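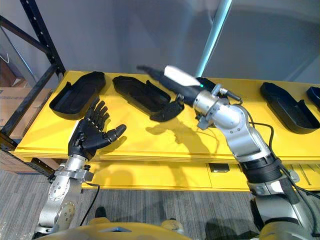
4. 음주측정기 설치 및 단속 현장 운용

이 장은 Grallo 호흡식 음주측정기를 도로변 단속 지점에 설치하고 측정을 실시한 뒤 기록을 이관하는 절차를 설명한다. 차량 정차 유도와 안전 통제에 관한 사항은 소속 기관의 현장 지침을 따른다. 본체의 각 부분 명칭은 2장, 교정 절차는 7장에 있다.

4.1 출동 전 점검

1. 본체 뒷면의 일련번호와 교정 성적서의 일련번호가 일치하는지 확인한다.
2. 전원 버튼을 길게 눌러 본체를 켠다. 자가 진단이 끝나면 화면에 "준비"가 표시된다.
3. 메뉴 > 상태 > 배터리를 선택한다. 잔량이 40% 미만이면 충전 후 반출한다.
4. 메뉴 > 상태 > 교정을 선택하여 다음 교정 예정일을 확인한다. 예정일이 지난 본체는 측정 화면으로 진입하지 않는다.
5. 메뉴 > 상태 > 저장 공간을 선택한다. 본체에는 측정 기록이 최대 600건까지 저장된다. 남은 공간이 부족하면 4.6항에 따라 기록을 먼저 이관한다.
6. 밀봉된 마우스피스, 프린터 용지, 예비 배터리를 운반 가방에 넣는다.
7. 반출 대장에 본체 번호와 반출 시각을 기입한다.

주의: 포장이 찢어졌거나 개봉 흔적이 있는 마우스피스는 사용하지 않는다.

참고: 구형 Denow 마우스피스는 결합부 규격이 다르다. 끼워지더라도 유량 센서가 호기를 정상적으로 인식하지 못하므로 사용 대상에서 제외한다.

4.2 현장 설치

1. 운반 가방을 평평하고 마른 곳에 놓는다. 차량 배기구 근처와 엔진 덮개 위는 피한다.
2. 본체를 꺼내 외부 공기에 노출한 상태로 둔다. 차량 내부와 외부의 온도 차가 큰 경우에는 20분 동안 그대로 둔 뒤 전원을 켠다.
3. 프린터를 거치대에 고정하고 전원을 켠다. 상태 표시등이 녹색으로 점등되어야 한다.
4. 본체에서 메뉴 > 연결 > 프린터를 선택한다. 목록에 표시된 번호가 프린터 밑면의 번호와 같은지 확인하고 "연결"을 누른다.
5. 메뉴 > 근무 정보에서 단속 지점 코드, 근무조 코드, 운용자 번호를 입력한다. 입력값은 전원을 꺼도 유지되며, 지점을 옮기면 다시 입력해야 한다.
6. 시험 인쇄를 실시한다. 출력물의 날짜와 시각이 현재 시각과 다르면 메뉴 > 설정 > 시계에서 수정한다.

경고: 손 소독제, 유리 세정제, 연료 등 휘발성 물질을 본체 옆에서 취급하지 않는다. 주변 공기에 알코올 성분이 있으면 공시험 단계에서 오류 E-12가 발생한다.

4.3 측정

1. 대상자에게 측정 절차를 고지한다. 고지 문구는 소속 기관이 정한 양식을 사용한다.
2. 대상자가 최근에 음주, 구강 청정제 사용 또는 구토를 했다고 진술하면 소속 기관이 정한 입 헹굼 및 대기 절차를 먼저 이행하고 그 시각을 기록한다.
3. "새 측정"을 누른다. 본체가 공시험을 실행한다. 공시험 결과가 0.000%로 표시되지 않으면 측정 단계로 넘어가지 않는다.
4. 대상자가 보는 앞에서 마우스피스 포장을 뜯고 결합부에 끝까지 밀어 넣는다. 입이 닿는 부분은 만지지 않는다.
5. "불기" 표시가 나타나면 대상자에게 신호음이 멈출 때까지 일정한 세기로 숨을 불어 넣도록 안내한다.
6. 신호음이 멈추고 "분석 중"이 표시되면 마우스피스를 대상자의 입에서 뗀다. 이 단계에서 본체를 흔들거나 전원 버튼을 누르지 않는다.
7. 결과가 표시되면 대상자에게 화면을 보여 주고 "인쇄"를 누른다.
8. 출력물은 2부를 출력한다. 각 부의 측정 번호가 화면의 번호와 일치하는지 확인한 뒤 서명란을 작성한다.
9. 마우스피스를 분리하여 폐기 봉투에 넣는다. 세척하여 다시 사용하지 않는다.

참고: 호기량이 부족하면 "호기 부족"이 표시되고 해당 시도가 기록에 남는다. 운용자는 이 기록을 삭제할 수 없다. 재시도 허용 횟수와 측정 거부의 판단은 기기의 기능이 아니며 관련 법령과 소속 기관의 지침에 따른다.

4.4 측정 정보 입력

결과 인쇄 후 본체는 입력 화면으로 전환된다. 별표(*)가 붙은 항목은 필수 항목이다.

측정 장소 코드*: 근무 정보에서 자동으로 입력된다.
운용자 번호*: 근무 정보에서 자동으로 입력된다.
차량 등록번호*: 띄어쓰기 없이 입력한다.
면허 확인 여부*: 확인, 미소지, 확인 불가 중에서 선택한다.
사건 번호: 현장에서 부여되지 않은 경우 비워 둔다.
비고: 대기 절차를 이행한 경우 시작 시각과 종료 시각을 적는다.

저장된 항목은 본체에서 수정할 수 없다. 오기를 발견하면 이관 후 관리 프로그램에서 정정 사유를 첨부한다. 원래 입력값은 정정 이력에 남는다.

4.5 오류 표시

E-03 배터리 전압 낮음. 전원을 끄고 예비 배터리로 교체한다. 저장된 기록은 유지된다.
E-07 유량 감지 실패. 마우스피스를 새것으로 교체하고 공시험부터 다시 시작한다.
E-12 주변 공기 오염. 본체를 환기가 되는 곳으로 옮기고 공시험을 다시 실행한다.
E-15 센서 온도 범위 벗어남. 화면의 온도 표시가 정상 범위로 돌아올 때까지 기다린다.
E-21 프린터 응답 없음. 용지와 덮개를 확인한 뒤 4.2항의 4단계를 다시 실시한다. 측정값은 본체에 저장되어 있으며 나중에 인쇄할 수 있다.
E-30 내부 점검 필요. 사용을 중지하고 Ehlers 서비스 창구에 입고한다.

주의: E-30이 표시된 본체는 전원을 다시 켠 후 표시가 사라지더라도 단속에 사용하지 않는다.

4.6 기록 이관 및 반납

1. 근무 종료 후 본체를 Mevcombe 도킹 스테이션에 장착한다.
2. 관리 프로그램에서 본체 번호를 선택하고 "기록 가져오기"를 누른다.
3. 본체의 기록 건수와 프로그램에 표시된 건수가 같은지 확인한다. 다르면 본체를 분리하지 말고 가져오기를 다시 실행한다.
4. 이관 확인서를 출력하여 반출 대장에 첨부한다.
5. "본체 기록 비우기"는 관리자 권한으로만 실행할 수 있다. 건수 확인이 끝나기 전에는 실행하지 않는다.
6. 본체 외부를 마른 천으로 닦는다. 알코올이 함유된 물티슈는 사용하지 않는다.
7. 배터리를 충전기에 장착하고 본체를 잠금 보관함에 넣는다. 반출 대장에 반납 시각을 기입한다.

참고: 인쇄 용지는 감열지이므로 빛과 열에 의해 글자가 흐려질 수 있다. 보관용 출력물은 복사본을 함께 편철한다.

개정: 2022년 6월 4일. 4.4항 면허 확인 여부 항목 추가, 4.5항 E-15 설명 변경.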